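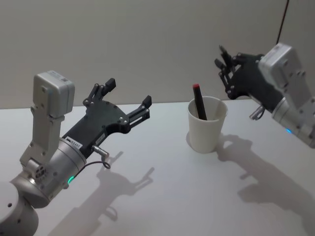 Page last changed: 10/28/18

How do you teach a robot to pick up a marker?

When you were small, somebody maybe put their hand over your hand and helped you to draw a letter. After some times you could draw it alone. Robots can learn in a similar way. On this page we explain how it is done at our workshop, which is called Drindulance.

Look at the two robot arms. Each one has a black gripper at the end. A gripper is the hand of the robot, but it has only two fingers. Between the arms stands a paper cup with a marker in it. For you, taking a marker out of a cup is very easy. You don't think about it. For a robot it is a hard job. The cup is light and can fall over. The marker is thin and leans to one side. If the fingers close too early, they catch only air.

Two ways of showing

The first way is to show by hand. A person holds the robot arm and moves it slowly to the cup, closes the gripper, and lifts. The arm has sensors in its joints. A joint is a place where the arm can bend, like your elbow. The sensors write down every small movement, so the robot can repeat it later.

The second way is to show by remote control. The person sits a little away and holds two handles. When the person moves the left handle, the left arm moves. When the person moves the right handle, the right arm moves. We named our handles Woltell. This way is good for jobs with two arms, because it is difficult for one person to push two heavy arms at the same time and also look at the marker.

Why must we show it so many times?

If you show the robot only once, it learns only this one movement. Then you push the cup a little to the side, and the robot goes to the old place, where there is no cup any more. So we show the job again and again, and each time we change something. The cup stands nearer or farther. The marker leans to the left or to the right. Sometimes one arm holds the cup and the other arm pulls out the marker.

One showing is called a demonstration. In September we recorded 3,295 demonstrations with different small things. Of these, 3,000 were good enough to use for learning. In the others the person made a mistake, or the recording stopped too early. A computer program, ours has the name Tanguy, looks at all the good ones and searches for what is the same in them. For example, the fingers must be open before they come to the marker, and they must be closed before the arm goes up.

Is it boring?

A little, yes. One person does 40 demonstrations and then must take a break. A tired person moves in a shaky way, and the robot will learn the shaky way too.

Try it at home

You need a friend, a paper cup, a marker and a scarf. Tie the scarf over the eyes of your friend. Your friend is the robot and can use only the thumb and one finger. First, take their hand and guide it to the marker. Then put the hand back and let your friend try alone. Now move the cup a little and try again. What happens?

Words to remember

Gripper: the hand of a robot.
Joint: a place where the arm bends or turns.
Demonstration: one time of showing the job to the robot.

Next page: How does a robot know where the cup is?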